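# About Prallard Nursery

Prallard is a small family nursery in Usdale. We grow young perennials, herbs and fruit bushes for home gardens, and we sell them directly from our own greenhouses. My parents, the Vukadinović family, started with one plastic tunnel and 33 kinds of plants. Today we have 397 kinds in the catalog.

We do not buy plants from abroad to sell them again. Everything on our tables was sown, divided or rooted by us, in a peat-free mix which we prepare ourselves. It takes more time, and our pots look smaller than in the big stores -- but the roots are strong, and the plants already know the local wind.

In September we open the field behind the greenhouses, where you can see the mother plants at their full size. Many customers tell us this helps them more than any label. Please bring shoes that can become dirty.
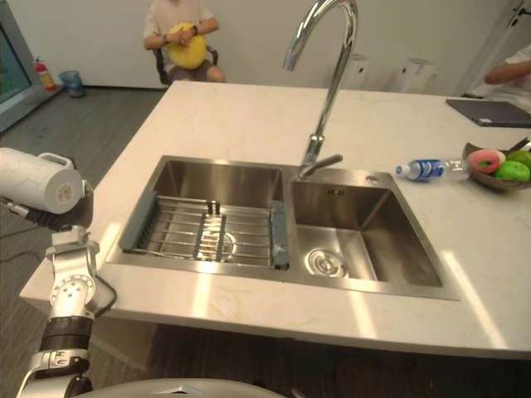
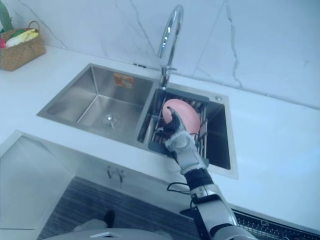
## Visits and orders

The nursery is open every morning from spring until the first hard frost. You can also order by mail. We pack the plants in paper and straw, and we send them only in mild weather. For orders over 80 dollars we do not charge for delivery to Usdale and Indine.

If a perennial from us does not come back after its first winter, write to us and tell us where it was planted. We will replace it one time, or we will suggest another plant for this place -- sometimes the soil is simply too wet for lavender.

Our address is 82 Indine Road, Usdale. Dogs are welcome on a leash.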